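26/02/2022
by Zalewska

I finally did it — I sat in the public gallery at the Clundier courthouse for a whole morning, and I loved it! I've read crime news for 20 years and never once walked in to see a hearing. Anyone can go (bag check, phone off, that's it).

I caught three sentencings before lunch, and the longest was a burglary on Plurnska Street. The judge explained every step so clearly that I filled seven pages of my notebook!
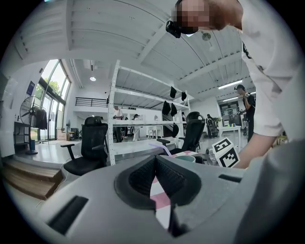

Can you leave in the middle of a hearing? Wait for a pause, then slip out quietly — people were in and out all morning. I'm going back in August for a full trial.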